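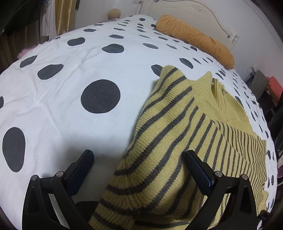

Stripe (knitting)

A stripe in knitting is a band of one color worked across a fabric of another color, and if you've ever knitted anything bigger than a dishcloth you've probably made some, on purpose or because you ran out of yarn. I've been knitting them for 20 years and writing up these entries for our guild's open reference pages for a good part of that time, so please forgive me if I get carried away in the section on jogs. I do love a jog!

Basics

The simplest stripe is made by dropping one color at the end of a row and starting the next row with another. That's all there is to it. Because most flat knitting goes back and forth, an even number of rows per stripe brings you back to the edge where your other yarn is waiting. If you want a one-row or three-row stripe you'll need three colors in rotation, or a circular needle so you can slide the stitches back to the far end and start again from there. I learned that second trick embarrassingly late, from Frauke Albers, and I had a whole blanket's worth of snipped ends by then.

Stripes in stockinette look crisp on the smooth side and broken on the bumpy side, where the first row of each new color shows little dots of the old one poking through. Some people hate those dots. I think they're lovely, and I've made a couple of cowls with the purl side out just to show them off. In garter stitch you get the clean line on one side and the dotted line on the other, and you choose which face is the front by where you change color. In ribbing, the dots appear in the purl columns unless you knit the whole first row of the new color plain. That plain row costs you a tiny bit of stretch — I've never noticed it in a hat, but I did in a sock cuff.

Width and rhythm

Stripes are sorted loosely by width. A pinstripe is one or two rows. A sailor stripe is usually a narrow dark band on a wider light ground, repeated evenly. A rugby stripe is wide, with both colors the same depth. Then there's the whole family of uneven stripes, where the widths change as you go, either by a plan or by rolling a die. Ilse Dijkstra in our group swears by the Fibonacci numbers and has a sleeve to prove it.

Contrast matters as much as width. Two colors that look miles apart in the skein can go to mush when they're knitted up, and the old advice is to squint at them together or take a black and white photo. Yellow with a dark gray holds up beautifully. Yellow with a pale gray, much less so, and I have ripped out an entire yoke over it.

Yarn amounts

People always want to know how much of each color to buy. Work out what the plain garment would take, then split it by the share of rows. My current pullover calls for 1,154 yards in all, and with four rows of the main color to every one of the contrast, the contrast comes to 20 percent. I still buy an extra ball of the contrast. Swapping colors eats a bit at every change, and the cuffs always seem to want more than their share (mine do, anyway).

Carrying and cutting

When the stripes are narrow you can carry the resting yarn up the side, twisting it with the working yarn every couple of rows so it doesn't hang in a loop. Keep it easy! A tight carry puckers the whole edge and no amount of blocking will let it go. For wide stripes it's neater to cut and weave in. The Colley method, as we call it in the guild, has you knit the tail in over the back of the next row as you go, and I use it for nearly everything except slippery cotton.

Jogs

Knitting in the round is really a spiral, so the end of a round sits one row higher than its start, and a stripe shows a little step there. That's the jog. There are several ways to hide it:

Slip the first stitch of the second round of the new color. Quick, good for stripes of three rounds or more.

Lift the stitch below, from the old color, onto the left needle and knit it together with the first stitch. Tidier, slightly thick.

Helical knitting, where each color chases the other around the needle and there is no step at all. Only works for one-round stripes as far as I'm concerned, although Gudrun Sauerland does it with four colors and doesn't even look down.

Leave it alone and put it under the arm. I do this a lot.

Matching

On a sweater knitted in pieces, the stripes on the front and back need to meet at the side seams, which means counting rows and not measuring with a tape. Sleeves are trickier. The usual approach is to line up the stripe at the underarm and let the rest fall where it wants. A drop shoulder is the kindest shape for a beginner, and a set-in sleeve the least forgiving, with the cap stripes bending away from the body stripes however careful you are.

Washing

Dark dye can bleed into a light neighbor, and it only takes one warm soak. Swatch both colors together, wash the swatch the way you'll wash the finished thing, and dry it flat on an old white towel. If the towel picks up color, wash the dark skeins on their own before you cast on.

See also

Fair Isle, intarsia, mosaic knitting, self-striping yarn, helical knitting

Page last edited 2021-06-11. The section on matching was expanded with notes from Edeltraud Petersen. A chart for shoulder caps will be added in July.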